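Come help us find out whether a robot can do your chores yet. I run the home tasks group at Okodano, and I need people who actively dislike tidying up. If you sort the toy bin on autopilot while thinking about dinner, you're who I'm after!

I'll give you my own view up front so you know who you'd be working with. Can a machine run a household today? No. Can it pick up one thing and put it on another thing? On a good morning, yes, and I still get a kick out of it every single time. The trouble is that your kitchen drawer is a few hundred of those in a row, with a sticky spoon in the middle. So for now we work on blocks, which are the toy-bin end of the problem, and we need people to tell us where the gap is between that and an actual living room. 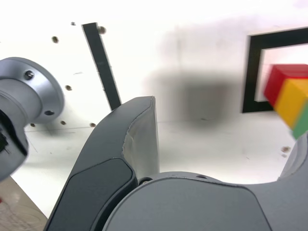

*Gripper and blocks, close up*

## What you'd be doing

Sessions run on Wednesday from 9 in the morning, and you'd come to four of them. You'll do a chore yourself first (blocks, then socks, then shelf stock that Prolell lends us in crates). Then you watch an arm try something similar and talk the whole way through. Grumble, please. "I'd have grabbed both at once" is worth more to me than a polite form with all the boxes ticked.

After that you get a turn at guiding the arm. You don't need any experience, and gamers aren't automatically better at it, whatever my brother claims.
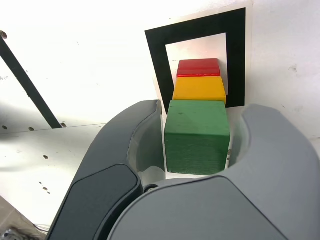
*Green, yellow, red*

## Who can join

- Adults who do chores at home, or who stock shelves, pack orders or clean for a living
- Comfortable sitting or standing for 80 minutes, with a break whenever you want one
- Okay with us recording your hands and voice

I'd especially love to hear from shop people. Most of what we know about shelves comes from folks who've never faced a delivery on a Monday, me included.

## What you get

$928 for all four sessions, paid after the last one, plus lunch. Parking is free behind the Badano building. If you have to drop out, you're paid for the sessions you came to. 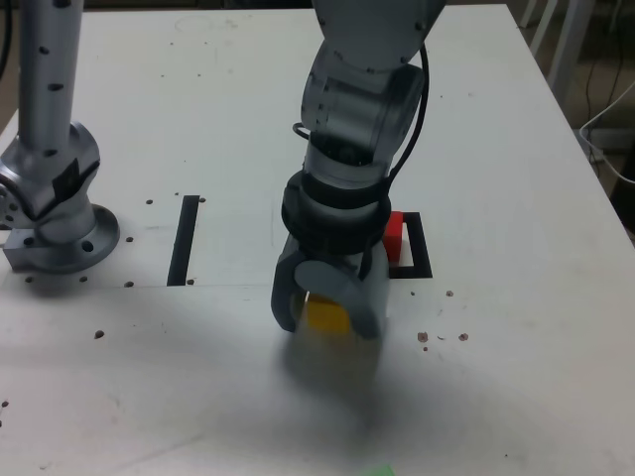 Danica Mikuš wrote back after her last session: "I stocked shelves for years and I went in sure it would be after my old job. It may be someday. But I don't pick things up one by one, I have three in one hand and I'm reading the label on the next. Ask them about that, and ask them who cleans up when something spills."

Both fair, and the spill question is on my list for December.

## How to apply

Write to Panicker, our sign-up desk, with "chores" in the subject line. Tell us which chore you hate most and how long it takes you. Skip the résumé. A couple of lines is plenty, and if you go over 2000 characters I'll read it anyway, probably over lunch.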